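How to Prune a Fig Tree Grown in a Container

A fig in a pot needs a harder prune than one in the ground. The roots have limited room, and if the top keeps growing the fruit stays small and drops early. The job takes under an hour once a year.

When to prune

Wait until the leaves have dropped and the worst of the frost is over. In most places that means late winter. Don't cut in early spring once the buds are swelling, as the cuts will bleed sap.

What you need

Sharp bypass pruners
A small pruning saw for anything thicker than a thumb
Gloves - fig sap irritates the skin
Rubbing alcohol and a rag

Step 1. Take out dead wood

Scratch the bark with a fingernail. Green underneath means the branch is alive. Brown and dry means it can go. Cut back to healthy wood or to the trunk.

Step 2. Choose the main branches

Keep four or five strong branches that point outward and are spaced evenly. Remove any that cross through the middle, and pull off suckers at soil level. Wipe the blades with alcohol before moving to another tree.
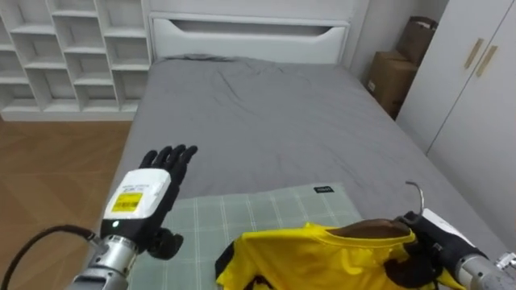 Florencia Paredes wrote in to say that she keeps only three main branches on her Guvetti fig, in a pot 15 inches across, and gets better fruit that way. Her tree was crowded with five, and the figs in the center never ripened.

Three is fine for a small pot. Go by how much light reaches the middle of the tree.

Step 3. Shorten what is left

Cut each main branch back by a third, just above a bud that faces outward. Make the cut at a slight angle. On a variety that fruits mostly on last year's wood, such as Acuña, leave half of the branches at full length and shorten the others next winter. Otherwise you will lose the early crop.

Step 4. Feed and water

Scrape off the top 2 inches of old potting mix and replace it with compost. Water well and let the pot drain. Hold off on fertilizer until new leaves open.

Summer care

Pinch out the tip of each new shoot once it has five or six leaves. Stop pinching by August so the new wood has time to harden before cold weather.

Last updated April 4, 2024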